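Our project this year was to teach a two-armed robot to hang a cloth on a coat stand, and we had hoped this report would be mostly about how nicely it did so. A good part of it is about the afternoon the robot pulled the stand over instead. We learned more from that than from the rest of the term put together, so we have given it the room it deserves, and we hope whoever takes on the project after us finds it useful (and perhaps keeps their shins a bit further back than we did!).

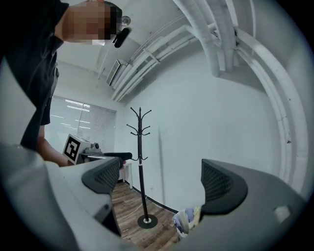 *Zuzana Kubíček and Garnet Vachon - Toltetti project report, 11th May*

## What we were trying to do

Toltetti is the name we gave the whole thing, hardware and software together. A person wears a harness and a camera, holds a gripper in each hand, and does an ordinary job with them: picking up a cloth, carrying it over, draping it on a hook and letting go. The cubes with the black-and-white markers tell us where each hand is, the gripper tells us how wide its fingers are open, and all of it goes into a recording. The robot, which lives in the Kernness workshop and is called Kuruc by everyone who has ever had to lift it, then learns to make the same movements with its own arms.

We chose the coat stand because it is harder than it looks. The hooks curve upwards, the cloth never hangs the same way twice, and you need both hands to agree with each other at the moment of letting go. We recorded 938 demonstrations in the end, taking turns, and got rather fond of the job. Garnet maintains he can now hang up a tea towel faster with grippers than without, though we have not tested this.

## What went wrong

Kuruc was on its third practice run of the day. It picked the cloth up very well, carried it to the stand and laid it over the hook, and we were already starting to grin. Then it kept hold. The arms drew back just as they should after letting go, only the fingers were still shut, and the left one had caught the hook as well as the cloth. The stand came with it. It tipped towards the table where Leonie was typing up notes, and the top of it struck the edge of the table and stayed there, leaning.

Zuzana was standing by the arms and went to grab the pole, which in hindsight was the wrong thing to do with the motors still running. The stop button was on the far side of the bench, behind a box. Garnet got to it after what he remembers as a very long time and the log gives as six seconds. Leonie was startled but unhurt, and the stand had a scrape and nothing worse.

## Looking for the cause

Our first idea was that the robot's fingers were sticking. We took them off, cleaned them and opened and closed them until we were sick of the sound, and they behaved perfectly. Our second idea was that the cloth was too slippery for the fingers to judge. We lost most of a week on that one, and we only mention it so that you need not.

The answer came when we played some of our own recordings back slowly, with the finger opening drawn as a line underneath the video. In most of them the line jumped up just as the fingers parted. In 35 of them it jumped late, by more than half a second in the worst cases, when the hands were already on their way back. Anyone learning from those recordings would decide, quite sensibly, that you pull away first and let go afterwards.

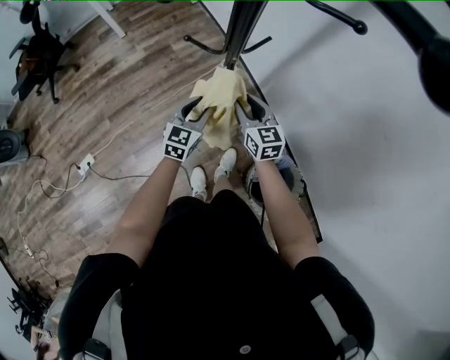
Leonie Schnyder read our draft of this section and asked why we were so sure that such a small share of bad recordings could spoil all the good ones, and whether we were blaming them because they were the first fault we happened to find. It was a fair question and it sent us back to the bench for two more days.

What we found was that the late recordings were bunched together. Nearly all came from sessions with the left gripper after its battery had been changed. When it loses power, its clock starts again, and our program took the new time on trust if the gripper reconnected quickly enough. Those same sessions were also the ones in which we worked at the lower hooks, so for that part of the task the robot had very little else to learn from. Kuruc's bad run was at a lower hook too. We took the late recordings out, trained it again and made seven runs at the same hook at low speed, and it let go on time in each of them. Seven is not many, and we would not call the matter proved, but we are a good deal more comfortable than we were.

## What we changed

- Both gripper clocks are now checked at the start and end of every recording, and it is thrown away if they disagree.
- After any battery change we open and shut the fingers in front of the camera before starting.
- Kuruc now stops by itself if the pull on either arm goes above a limit. Zdislava Holub helped us choose the limit, with a spring balance and a lot of patience.
- The stop button hangs on a cable and one of us holds it for the whole run.
- The table has moved to the other wall, and there is tape on the floor.

We also agreed on a rule that no one catches anything while the arms are live. Zuzana would like it noted that she proposed this one herself.

## Still to do

We have not yet re-recorded the lower hooks, so Kuruc is weaker there than it ought to be. The pull limit is a single number for both arms and it trips now and then when the cloth snags harmlessly. If we are allowed the workshop again in August we will start with the lower hooks. The checked recordings are in the shared folder, and the late ones are in a folder of their own called `late_left` - please don't train on them, but please don't delete them either.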